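Personal Money Basics, Handout 4: Emergency Funds and Where to Keep Them

Okay, last time we got through the budget worksheet, and I promised we'd talk about what to do with the money that's left over once the worksheet is filled in. Some of you told me nothing is left over. We'll get to that too, so hang in there.

An emergency fund is cash you can get at quickly, without selling anything, without paying a penalty, and without asking a relative. That's the whole definition. A retirement account isn't an emergency fund, and neither is a credit card with room on it (I know, I know, I used mine that way for years). The card only moves the emergency to next month and adds interest.

How much?

You've probably heard three to six months of expenses. People hear that and multiply their paycheck, but go back and look at the word: expenses. Take your worksheet and cross out anything you'd drop the same week you lost your job, like eating out, the gym, or the extra streaming service. What's left is your bare-bones month, and you multiply that.

Say your bare-bones month has groceries at $620 and the car payment and insurance together at $339, plus rent and utilities. Add your own rent and utilities to those two, and you've got the number to work with. Write it at the top of your worksheet before you do anything else, please. We'll use it again when we do insurance deductibles.
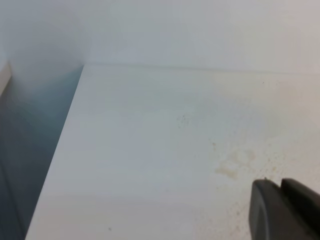

Remedios Sebastian

Now, which end of three to six? Think about how fast your income could come back. Two earners in different lines of work can lean toward three. If you're on your own, or on commission, or you freelance, go for six or even more. I freelanced out of Clullholm for a while and one April I had no checks coming in at all – six months didn't feel like too much to me after that!

Starting from zero

If the full number makes you want to close the folder, pick a smaller one first. I like a first goal that would cover the most likely surprise in your house. For a lot of people that's a car repair or a dental bill. Set up an automatic transfer for the day after payday, even if it's only $33. Somebody always asks whether such a small amount is worth the bother. Well, every two weeks for a year, that's 26 transfers and $858. I'd call that worth the bother.

What about debt? My own order goes like this: small starter fund, then any match your employer offers on retirement, then high-interest cards, then build the fund up the rest of the way. Other teachers put the cards ahead of the match, and they have decent arguments. If your card rate is really ugly, come talk to me and we'll run both versions.

Where it should live

You want it boring. A savings account at an insured bank or credit union is fine, and a money market deposit account is fine too. Check four things before you open one: the rate after any teaser period ends, the minimum balance, the monthly fee, and how long a transfer to checking takes. That last one gets skipped a lot. Two business days feels very long when the furnace is out.

CDs can work for the back half of a bigger fund, but read the early withdrawal penalty first. Stocks and stock funds, no. The trouble is that layoffs and bad markets like to show up together, so you could end up selling at the worst possible moment.

For next time

Finish your bare-bones number. Then read the Peixoto household case in your packet and decide what size fund you'd suggest for them. Watch out for the property tax bill, it's hidden on the second page. Bring the fee schedule from your own bank as well, printed or on your phone.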